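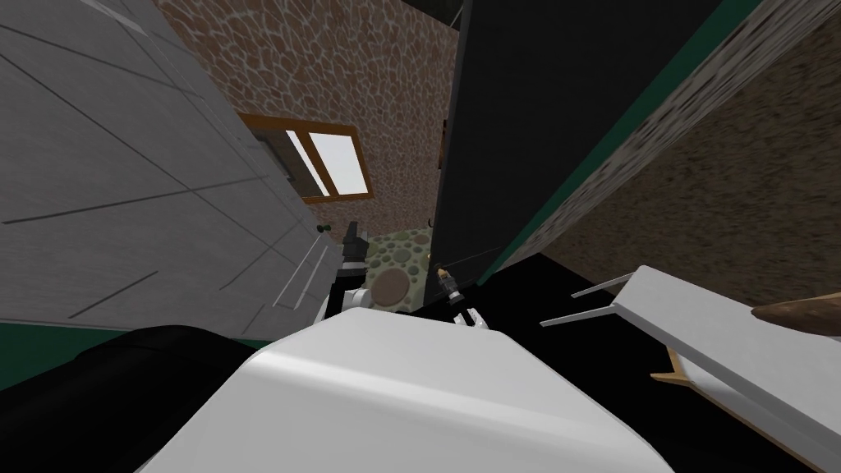 Long thread on teleop demos in sim, bc I keep typing the same answers into DMs. Mostly kitchen stuff, two arms, me in a headset driving. Before you press record, park the grippers like you mean it. Left one up in front of the gray paneling, right one lower, stone floor showing between them. I can see both sets of fingers from there. If I can't see fingers I don't start.

Setup for those asking: the sim is Kala, our own thing, lives at Brundstead. Controllers are the Jeswood pair, one per hand. Policy training is Dantas, which is Fuseini's script that grew. None of it is fancy.

First thing. Your demo starts before you think it does. The arm drift while you're getting comfy? Recorded. Scratching your nose? Recorded. The policy will learn to scratch its nose.

So: get comfy, THEN hit the button. I hold still for a breath, go, hold still for a breath, stop. Sounds dumb. Fixed more of my data than any filter I wrote.

Second. Move slower than feels natural but don't creep. Creeping is worse. You get long stretches where nothing much happens and the policy decides nothing much is a great plan. Ask me how I lost a chunk of July.

If you need to think, think between episodes. Mid-reach pauses are poison. The robot has no idea you were wondering which handle opens the cabinet.

Diễm Lâm has the best habit here. She does the whole task once with recording off, says the steps out loud, then records. Her demos look boring. Hers are the ones that train.

Mine look like someone swatting a fly. Working on it

Third: head camera. You are also demonstrating where to LOOK. People forget this. If you turn your head to check the window every time, congrats, the policy now thinks the window matters.

And backgrounds. Kala swaps the textures on us, so one run is cobblestone, next is plaster, next is some speckled thing. Don't pick your favorites and skip the ugly ones. I skipped the ugly ones. Then the robot could only work in nice kitchens.

Number people keep asking for: we have 2567 episodes total across all tasks. That is before cleaning. Please don't quote it like it's a score, a lot of it is me learning to use my thumbs.

Per task it varies a ton. Drawers, up to 700. The lid task got 101 and it does better than drawers!! Go figure. Well no, I know why, next post

Lid task was one operator, one strategy. Diễm, same hand, same approach, every time. Drawers was whoever was free. Half the crew hooks the handle from on top, half pinches it from the side, I do a weird third thing. Policy averages all of it and pokes the air in front of the drawer.

Fix is boring. Agree on a strategy before anyone puts on the headset. Write it down in one sentence. Ours for drawers is now "right hand, pinch from the front, pull straight, let go, back off." Taped to the monitor.

"But don't you want variety" yes. In where the stuff is. In where the robot starts. In the lighting. Not in how you grab the handle, at least not til the basic version works.

Mistakes. Keep some. If you bump the drawer and recover cleanly, that's gold, keep it. If you bump it, swear, flail, drop the lid, and get there by luck, bin it. The test I use is would I want to watch the robot do this on purpose.

Fuseini Alhassan goes further and makes us start some episodes already in trouble. Gripper half closed, arm too far left, lid crooked. Then you drive out of it. Annoying to record. Biggest jump we got all fall.

Gripper timing, small but huge. Close it all the way, wait a beat, then lift. In sim you can get away with lifting while closing and it'll look fine on your screen. Replay it with slightly different friction and it slides right out.

Oh and replay your demos!! Same starting state, play the recorded actions back, no human. If the replay fails you probably have a timing problem somewhere. We found our controller data was lagging the video by a few frames. Had been for weeks. Nothing looked wrong live becuase your brain just adjusts.

Two arms: decide who's boss. One hand does, other hand holds or stays out. When I try to do both at once I end up doing neither, and elbows meet in the middle.

Idle arm still counts. Don't let it dangle. I rest mine in the same spot each time, a bit out from my body where it won't cover the view. An arm that wanders around for no reason = noise in half your action vector.

Headset fatigue is real. I cap it at three sessions a day with proper breaks. The last few episodes before a break are always my worst, you can see it in the plots, everything gets jerky. I throw those out first when I'm cleaning.

Also drink water, take the thing off, look at a far wall. My neck was wrecked the first month.

Someone asked about guiding a real arm by hand instead. Love it, did it for years. You feel the contact, which helps so much with lids and plugs. But your own arms end up in the camera view, and holding two robot arms while doing a kitchen task is a circus. For two arms I'll take remote every time.

What remote costs you is touch. No feel at all in our setup. I watch for little things, the fingers stop closing, the object twitches. Jeswood controllers can buzz on contact but ours buzzes late so I turned it off.

Labels. Write the note right after the episode, not at the end of the day. Mine are like "good" "good" "bumped left" "meh grab". Meh grab has been the most useful tag in the entire dataset.

What I still can't do well: anything with a sliding door. Depth is hard for me in the headset and I overshoot the edge. If you've got a trick pls reply, I'll try it tomorrow

Dantas config questions go to Fuseini, he's nicer about it than me. Kala bugs to me. If it crashes on loading the second kitchen, yes I know, restart it and load that one first.

Adding bc it came up in replies: yes left handed people should record too. Just tag it. We mirror those episodes for the single arm tasks, not for the two arm ones, the mirrored rooms came out broken and I haven't fixed it yet.

ok headset's charged, back to drawers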